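Our afternoon at the Tatlı open day

In April our small reading and crafts circle went to see the Tatlı workshops, which open their doors to visitors one time in the year. We were seven persons. Armelle Rey had found the announcement, Sevim Çınar drove the first car and I drove the second, with the bad map. I write this report for the members who could not come, and also for those who want to go next spring and ask me always the same questions about parking.

So, the parking first. There is a place behind the building, but the entrance is from the small street and not from the main road. If you see the petrol station, you have gone too far. We had gone too far two times. From the parking you walk along a brick wall for a few minutes and then you come to a green door with the name Tatlı on it. The entrance costs 3 euros, and children do not pay. They give you a paper sticker which falls from a woollen coat immediately.

The building was before a thread factory. Recep Toprak, who received the groups at the door, told us that the floor of the long hall is still the old one, and that the oldest account book they have found is from the time of his grandfather. On the wall of the corridor hangs an old plate with the number 1258. I asked what it means and he said it was the number of a loom, but his colleague Zübeyde Eren said it was the number of a cupboard. They discussed this in a friendly way and we continued without an answer.

The ground floor has three rooms. In the first one is the bookbinding, and I could have stayed there the whole afternoon. A young man was sewing the pages of a school atlas which somebody had brought in a very sad condition. He did not speak much, but he let us touch the thread with wax and without wax, and one understands the difference at once with the fingers. Müzeyyen Avcı wanted to know if he could also repair her mother's cookery book, and he gave her a form. The price is decided after they look at the book.

The second room is for ceramics and I will be short, because it was very full and very warm. The shelves were beautiful. There is a glaze they call Livia, a grey that goes to green at the edge, and I bought a small bowl in it. It was 20 euros. My husband finds this too much for a bowl of this size.

Upstairs, where the lift does not go (please remember this for our members with difficult knees), they have the sorting room. I had not expected to like it. In a workshop where many people come and go, the things of everybody end in the wrong places, and at Tatlı one room is given to putting order in them. The things are laid out on tables, so that one can see well what there is, before each goes to its own box or shelf. Zübeyde Eren explained the rule of the house: food and drink on one side, tools on another, and the small things from the desk together on a plate, so they do not roll to the floor. It is a simple rule, but I have started to use it in my kitchen drawer. 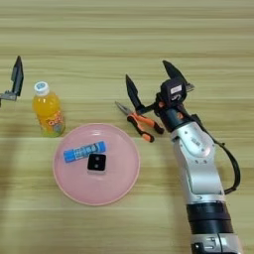 On one of the tables upstairs: a bottle of juice, a pink plate with a glue stick on it, and a pair of pliers.

I looked at this table for a good time. The pliers have the thin long nose, the kind my father kept for wire and for fish hooks, with handles in orange and black. He would never have put them near something to drink. Armelle liked the pink plate and asked if it was for sale, which it was not. She has since looked for one like it at the market, and has come home with a yellow one. On the plate, next to the glue stick, was also a little black square thing with two round marks on it. We had different opinions about what it is. Sevim said a button from some apparatus, I said a piece from a game. Müzeyyen did not want to give an opinion without her reading glasses, and these were in the car.

What I found good in this room is that the visitors were allowed to ask where a thing belongs and to be wrong. A boy from another group wanted very much that the glue goes with the tools, because one makes things with it. Zübeyde Eren listened to him seriously and said that in the binding room downstairs they would agree with him — but they have their own glue, in pots, and they do not like when it travels. He was content with this answer.

The third room on the ground floor, which we saw last, is the shop and the café together. Cakes were from the bakery Valtov across the bridge. I recommend the one with poppy seeds and I do not recommend the coffee. We sat there for around 20 minutes, until they needed the table. On the wall are photographs of the yearly exhibition in Cuvska, where the workshop sends some of its pieces, and Recep Toprak came to tell us which ones had come back broken.

Some practical matters, as I promised:

The doors open at ten in the morning and the last group goes in at four. In the afternoon it is calmer upstairs, and in the morning calmer in the ceramics.

You can pay with card in the shop, but not at the entrance.

Toilets are at the end of the corridor, after the plate with the number. There is only one for ladies, and one waits.

Big bags have to stay in the wardrobe. The lady there is very kind, but she closes for her lunch, and Sevim had her umbrella inside during this time.

If you want to have a book repaired, bring it with you, also on the open day. They will look at it while you visit and you save one trip.

Müzeyyen has received her answer about the cookery book. They can do the spine, but the page with the jam recipes is too damaged, so she is now copying it by hand. Whoever has a recipe for quince jam from her mother, please bring it to our next meeting. Armelle has the list for next spring, and there is still place in both cars.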